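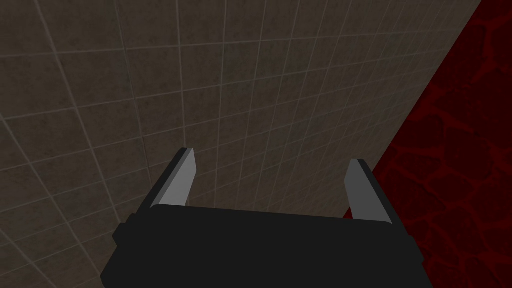
4. Grouting the Wall

This section covers mixing, applying and curing Ornau wall grout on glazed ceramic and porcelain tile. It assumes that the tile has been set as described in Section 3 and that the adhesive has reached the firm stage given on the adhesive bag. For floor tile, see Section 6. For natural stone, see Section 7 before opening the grout.

4.1 Before you start

Check the batch code on the side of every bag. Bags for one wall must carry the same code. If two codes must be used, dry-blend the powder from both bags in a clean tub before adding water, or change bags at an inside corner.

You will need:

Ornau wall grout, powder
Ornau mixing tub, or any clean plastic tub with a flat bottom
Margin trowel or low-speed drill with paddle
Rubber grout float
Skorkitz rinse bucket with roller grid
Two hydro sponges, rounded edges
Grout saw or utility knife
Painter's tape
Lint-free cloths
Dust mask, safety glasses and waterproof gloves

CAUTION: Grout powder contains cement. It irritates skin and eyes and is harmful if inhaled. Wear the mask while pouring and dry-blending. Rinse splashes off skin at once with clean water. If powder or wet grout gets in the eyes, flush with water for 15 minutes and get medical help.

4.2 Preparing the joints

1. Remove all spacers, including those flush with the tile face. Spacers left in the joint show through as a lighter spot after curing.

2. Rake out adhesive that has squeezed up into the joints. At least two-thirds of the tile thickness must be open.

3. Vacuum the joints from top to bottom. Do not use compressed air indoors.

4. Wipe the tile face with a damp cloth and let it dry.

5. Tape off adjoining painted surfaces, wood trim and metal edge profiles. Press the tape down with a fingernail or plastic card.

6. Leave the following joints empty. They are filled with flexible sealant in Section 5:
inside corners
the joint between wall and tub, shower pan or countertop
the line where tile meets a different wall finish
joints around pipes and valve plates

NOTE: If the tile is unglazed or has a matte, open surface, make a test patch on a spare tile. Use Danko 101 grout release if the test patch stains. Keep the release out of the joints.

4.3 Mixing

Mix only what can be used in 30 minutes. Colder rooms extend the working time; warmer rooms shorten it. Do not work below 50°F or above 90°F.

1. Pour three-quarters of the measured water into the tub. Water quantities are printed on the bag and differ by color.

2. Add the powder slowly while stirring.

3. Add the remaining water in small amounts until the mix is smooth and holds a peak on the trowel. Stop there, even if some water is left over.

4. Let the mix stand for 8 minutes.

5. Stir again for one minute. Do not add water at this stage.

CAUTION: Do not run the drill at high speed. Air whipped into the grout leaves pinholes in the finished joint. Do not thin grout that has begun to stiffen. Throw it away.

4.4 Applying

Work in areas of no more than 10 square feet, starting at the top of the wall.

1. Load the float and hold it at a low angle to the tile. Push the grout into the joints with diagonal strokes.

2. Go over the same area from the opposite diagonal. Joints must be full to the back.

3. Raise the float almost upright and scrape the surplus off the tile face. Keep the strokes diagonal so that the edge of the float does not drop into the joints.

4. Touch the grout in the first joint. When it no longer sticks to the fingertip, begin sponging.

5. Rinse one sponge and wring it out until it does not drip. Wipe in light circles to shape the joints.

6. With the second sponge, make single diagonal passes. Turn the sponge to a clean face after each pass.

7. Change the rinse water when the bottom of the bucket can no longer be seen.

8. Remove the tape while the grout is still soft at the edge.

NOTE: Too much water on the sponge is the usual cause of pale or blotchy joints. If color varies between areas after drying, see the table of faults in Section 9.

4.5 Haze removal and curing

1. After 3 hours, buff the dry haze off the tile with a lint-free cloth.

2. Keep the wall dry for 24 hours. Keep direct heat and fans away from it for the same period.

3. Do not use a shower or steam appliance in the room for 72 hours.

4. If haze remains after 10 days, use Usico film remover, diluted as stated on its label. Wet the joints with clean water first, then rinse the wall twice.

CAUTION: Never use vinegar or undiluted acid cleaner on fresh joints. Never mix film remover with bleach.

4.6 Sealing

Ornau wall grout is sealed once after curing and again when water no longer beads on the joints. Apply the sealer with a narrow brush or roller bottle, wait 5 minutes, and wipe the surplus off the tile. Sealer left on a glazed face dries to a sticky film. Epoxy grout does not need sealing.

4.7 Storage and disposal

Fold the bag closed, tape it and store it off the floor in a dry place. Opened powder keeps for 3 months. Powder with hard lumps must not be sieved and reused.

Let leftover grout harden in the tub and dispose of it as building waste. Let the rinse water settle overnight, pour the clear water onto gravel or soil, and scrape out the solids. Do not empty the bucket into a sink, toilet or floor drain.

Continue with Section 5, Sealant Joints.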